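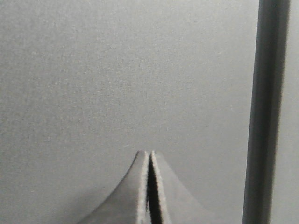

Merja Saarinen asked under yesterday's post whether you need to have seen the TV show before watching the Uvthorpe movie. Short answer: no. Longer answer in this thread. No spoilers past the first half hour.

1/
For anyone new, Uvthorpe was a sitcom about two sisters running a failing seaside hotel. It ended years ago. The movie picks up with the hotel sold and both of them living in the same small apartment. You learn all of that in the first scene.

2/
I watched it at the early evening showing. The room seats 700 and there were 40 of us, mostly people my age who grew up with reruns. A couple behind me had never seen an episode and laughed at the same places I did.

3/
What you miss if you skip the show: the bellhop's one line, the song on the radio in the ferry scene, and why people clap when Aunt Jella comes through the door. None of it affects the plot.

4/
The plot is thin. The sisters find out the new owner wants to use their name, so they go back to stop him. The trip there takes too long and I would have cut the whole stop at the gas station.

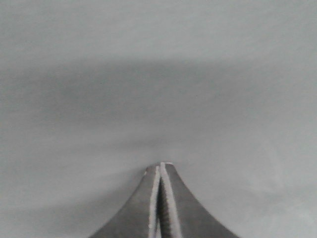
5/
Cast. Both leads are back and they still talk over each other the same way. The younger sister gets more to do this time. The new owner is fine but he plays every scene at the same volume. Jella gets three scenes and I wanted more.

6/
If you want to prepare anyway, three episodes are enough: the pilot, the wedding one, and the one with the flooded kitchen. You can get through them in an evening. I would leave the last season alone.

7/
Sevim Tatlı wants to know if it's okay for kids. Mine is 12 and was bored for the first part, then liked the boat chase. There is some swearing and one drunk scene that goes on a while.

8/
I give it a 7 out of 10. I'd go to the theater for it if you liked the show, and wait to see it at home if you didn't. There is a short scene after the credits with the bellhop, so don't leave right away.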